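Studstead issues Gunholm wooden cube range in three colours 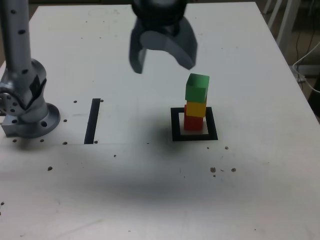
Nov 19, 2020. Studstead has released Gunholm, a range of plain wooden cubes for stacking, sorting and placing work at table height. The cubes are sold to schools, assessment rooms and workshops that need repeatable blocks with flat faces and clearly separated colours. The first colours are red, yellow and green. Stacked in that order from the bottom, with the red cube inside a black square outline on a white tabletop, each block can be told from its neighbour at a glance, and a top cube set at a slight angle shows against the one below it. The outline also shows where the bottom cube sits relative to the target, which in this case is towards the back left of the square.

Gunholm cubes are supplied without letters, numerals or printed patterns. Studstead took this decision after customers of its earlier block sets reported that printed faces affected how users turned and placed the pieces. With plain faces, a cube has no correct way up, and a stacking task can be set or scored on position alone.

Each cube is 40 mm along the edge. The edges are lightly eased to reduce chipping, and the faces are left flat up to the easing so that the contact area between stacked cubes is as large as the size allows. Cubes are cut from kiln-dried beech, sanded, coloured and sealed. The colour is a water-based stain applied in two coats. Minor variation in grain remains visible at close range and is not treated as a fault.

The range is sold in two formats. The small set contains 9 cubes, three of each colour, in a lidded card box. The bulk carton is intended for sites that run several tables at once and is packed by colour in separate inner bags. Single-colour refills can be ordered under the same product line. Refill cubes are matched to a retained colour standard, and the batch code is printed on the inner bag.

Studstead recommends a matt, level surface for stacking work. Glossy tops reflect overhead lighting on to the lower faces and make the darker side of a red cube harder to judge. Light scuffing of the tabletop does not affect use. Where a fixed target is needed, a square outline larger than the cube should be marked on the table, leaving a visible margin on all sides when the cube is centred. Dark tape or ink on a white top gives the strongest edge. Tape should lie outside the area on which the cube rests, as a corner standing on tape will tilt the stack.

Before release, the cubes were used for one term at the Beddoe teaching rooms, where 113 sessions were logged. Staff there asked for two changes. The sealant was altered to give a less slippery face, and the yellow was made stronger to keep it distinct from unstained wood. Both changes are included in the production version. Earlier sample cubes can be mixed with current stock for general use but should be kept apart where friction between faces matters.

Cleaning is by damp cloth with mild soap. The cubes should not be soaked or put through a dishwasher, and should be dried in a single layer before they are returned to the box. Cubes with dented edges should be taken out of stacking sets and may be kept for sorting.

The small set is listed under catalogue number 2393 and is available from stock. Bulk cartons are made to order. A blue cube in the same size is planned for February, together with a printed target sheet carrying square outlines at several spacings.

Distribution outside Studstead's own trade counter is handled by Flornonano, which also holds the single-colour refills. Sample cubes, one of each colour, can be requested by schools and trade buyers through either company.

Notes to editors

Studstead manufactures wooden teaching and workshop materials. Gunholm is its product name for plain stacking cubes. Dimensions are nominal and measured after sealing.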